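What's on the bench: the Clistard hand-held gripper kit

10/09/2022

By Annag Leckie

So a bunch of you wrote in after the June issue asking whether I was ever going to get around to the Clistard kit, and yes, I finally have! I've had it for long enough now that the shine has worn off and I can tell you what it's like to live with.

If you missed the last issue, the idea is pretty simple. You hold the grippers yourself, one in each hand if you bought the pair, and you do a chore with them. The camera on top records what the gripper sees, and the recordings go off to train a robot arm that will (with luck) do the same chore later. You don't need the arm to get started, which is a big part of the appeal for small shops like mine. Arms are expensive and they take up the whole table.

The pair runs $2,000. A single is cheaper, but I'd skip it unless you only care about picking up blocks. Anything floppy wants two hands, and floppy is where I've been spending all my time, because clothes are what everybody asks me about. Towels I got bored with pretty fast. Socks are fine. Then I moved on to jackets on hangers and that's where the kit started to earn its keep, and also where I started muttering at it.

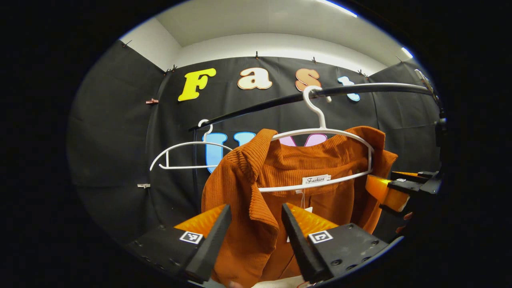

Corduroy on the rail, with both grippers in close.

Let me start with the fingers, which I like a lot. The orange ribbed pieces have some give to them, and the dark pads on the inside hold on to thick fabric without me having to squeeze like crazy. Corduroy is about as friendly as it gets, all those ridges! Slick linings are another story. I had a rain shell slide off the hanger on me over and over until I figured out that you have to come at the collar from the side and pinch a fold of it. Thin plastic hangers are fussy too, and I spent a whole evening just working on getting the hook over the rail without bumping the hanger next to it.

The wide lens is great for this. I can go right up to a collar and still have the rail and the hook in view, so when I play a session back I can tell why a grab went wrong. You do get the dark corners, and they bugged me for maybe a day, then I stopped seeing them.

The square markers on the fingers are how the software knows how far open the gripper is. Keep them clean. Seriously, I lost most of an afternoon to a thumbprint. Also check the screws on the finger plates every so often, mine had worked a little loose by the second week.

Now the gripes. The grips get heavy. After 300 takes my wrists were done, and I've got pretty sturdy wrists. The Stellura software that comes with it is okay for sorting and trimming but slow to import, and it likes to forget which hand is which if you start the left one first (start the right one first and it behaves). The manual covers none of this. I emailed support and a very nice person wrote back the next morning, so points for that.

People keep asking how it stacks up against the Yuen. The Yuen is lighter and $480 cheaper for the pair, and if you're doing kitchen stuff I'd look hard at it. For clothes I'd still go Clistard, the longer fingers reach inside a neckline so much better.

Next time: I've got a Lultavus wrist strap on order that's supposed to take some of the weight off, and a pile of kids' cardigans with very tiny buttons. Send me your hanger tips!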